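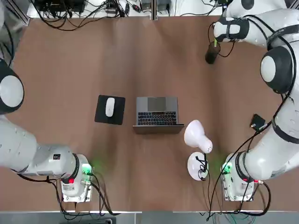 Harbridge, November

I have come round to the desk lamp. For years I worked under a ceiling light and thought lamps were for people who wrote letters. Then the office put a white one beside every laptop, 57 of them, and I found I could see my own notes.

The mouse is harder to defend. A laptop has a trackpad, and it's perfectly good, yet we give the mouse its own square black mat, like a small dog with a bed. I refuse to go back – my wrist has opinions. What I won't accept is the second cup of pens. One pot is plenty for any table.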